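Gripper notes, fingers and linkage

The second set of fingers went on the hand-held gripper at the Brasora workshop. I kept the blunt tips. They are matte black and pick up scratches and dust quickly, which doesn't affect the grip. Both screws on the left finger needed thread lock. 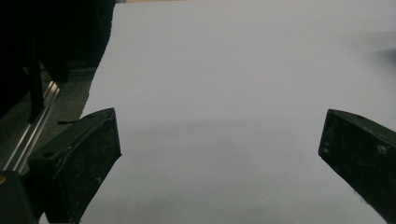
Backlash is the remaining problem. The linkage has play near full open, so the width reading drifts after 50 cycles. Lourenço Aguiar suggested a preload spring on the drive side. I have a 9 mm one to try first. If it holds zero through 1,000 cycles I will leave the encoder mount alone and go back to the wiring.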